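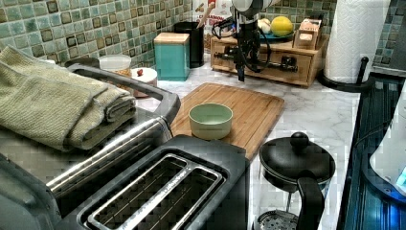
Kitchen counter, Kerkik set. The gripper is pointing down in front of the wooden drawer organiser.

Kerkik Kitchen Recordings: data card and house rules

Version with the revised rules, 2023-05-30
Maintained by the Omix data group

What this is

Kerkik is a set of recordings of robot arms doing small jobs on a kitchen counter: picking things up, moving them from plate to bowl or board, putting them back. It comes with the rules we record by, and we'd love people to read those first. The recordings are useful, but the rules are the part we've argued over longest, and we think they'll travel better to other labs than any single folder of video.

We recorded 3467 episodes and kept 3268 of them. The ones we left out are listed in dropped.csv with a reason code each, so you can disagree with us if you like.

What's in the folder

episodes/ holds one subfolder per episode, with wrist video, room video, joint readings and a notes file
rules/ holds the full rule book, 67 rules in all
checks/ holds the scripts we run before anything is accepted
dropped.csv lists what we left out
CHANGES tells you what moved between versions

If you only want joint readings, fetch_small in checks/ will skip the video. It saves a lot of disk space.

Why we wrote rules at all

We began recording in January with a page of notes taped up next to the counter. It went well for a while! Then we tried to train on what we had and found that two operators meant quite different things by "place the bowl". One counted it as done when the bowl touched the board, the other when the gripper had opened and moved clear. Both are perfectly sensible, and mixing them made a mess. So the page of notes grew, got numbered, and became the rule book.

Rules for the counter

1. Say what a good ending looks like before you start. Write it in the notes file in one plain sentence.
2. Leave the counter looking like a kitchen. Appliances, jars and towels may stay out, as long as the arm's planned path is clear of them.
3. Appliances are off at the wall, including the ones the task never goes near.
4. No food that spoils. Toy or plush food is fine, and so is real fruit or veg with a firm skin. Put down which it was.
5. Nothing sharp, and no thin glass within reach of the arm.
6. Move at least one object between episodes. If you can't remember whether you moved it, move it.

Rule 2 took the most talking. Our first instinct was to strip everything back and record on a bare surface, and you do get beautifully tidy results that way. The trouble comes when somebody tries the same policy in a real home, where the toaster is always in the way. We now ask for clutter, within reason, and ask operators to name anything big in the notes.

Rules for people

7. One person has the stop button and does nothing else. They don't chat, label or hold the clipboard.
8. Hands stay out of the arm's reach while the drives are live, even to straighten something that has fallen over. Stop, then reach.
9. Say "live" aloud before switching on and wait for an answer.
10. Two hours is the longest turn at the controls. Tired operators make jerky recordings, and we can see it in the joint readings long before they'll admit to it.
11. Anybody in the room can call a halt and doesn't have to explain it until afterwards.

Rule 8 is the one visitors find hardest. A toppled jar is terribly tempting.

Rules for wrist cameras

12. Wipe the lens at the start of every session and after each break.
13. Check that the fingertips show in the picture before you record. A mount that has slipped a little will look fine from across the room.
14. Shiny fittings get a test episode of their own. Taps are the usual culprits – the highlights shift as the arm moves and the exposure wanders with them.
15. Don't crop or brighten afterwards. Store what the camera gave you and put any edited copy in a separate folder.
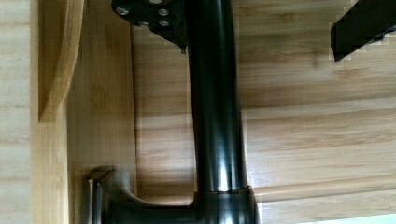
16. Keep close-up passes slow. Half the normal speed is a good start, and anything that blurs on playback gets recorded again.
17. If the gripper touches something it wasn't meant to, keep the episode and mark it "contact". Please don't delete these. They're some of the most useful material we have.

Rule 17 came from the Lenenero team, who share our rule book and have improved it no end. Before that we were quietly binning every bump and scrape, and ended up with a set in which nothing ever went wrong. Lovely to watch, poor to learn from.

How we check

Every episode goes through the scripts in checks/. They look for missing readings, clocks that have drifted apart and notes files with blank lines. After that, 600 episodes were picked by lot and watched by a second person, who filled in the ending without seeing the operator's answer. Where the two didn't match we went back to the rule, and usually found the wording was to blame. Rules 1, 6 and 17 were all reworded this way. 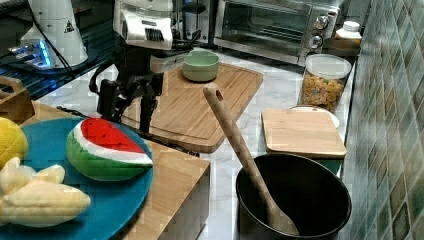 One early user wrote to us that rule 6 was too gentle, and that moving a single object let operators shuffle the same bowl back and forth all afternoon. They wanted a proper layout sheet drawn up in advance, with the operator given no choice in it. We like this a lot. Brito, our layout tool, can already print such a sheet, and the next version of the rules will ask for one every tenth episode while we find out how much it slows people down.

Known gaps

All the counters are well lit. We have next to nothing recorded in dim light.
Operators were mostly right-handed, and it may show in how they approach handles.
The word "near" still isn't pinned down in the notes files. Treat it with care.
No liquids anywhere in the set.

Using the rules elsewhere

Copy them, change them, renumber them. All we ask is that you keep a list of what you changed and send it to us, particularly if you dropped a rule and were glad you did. Put "Kerkik rules" in the subject line and say which version you started from.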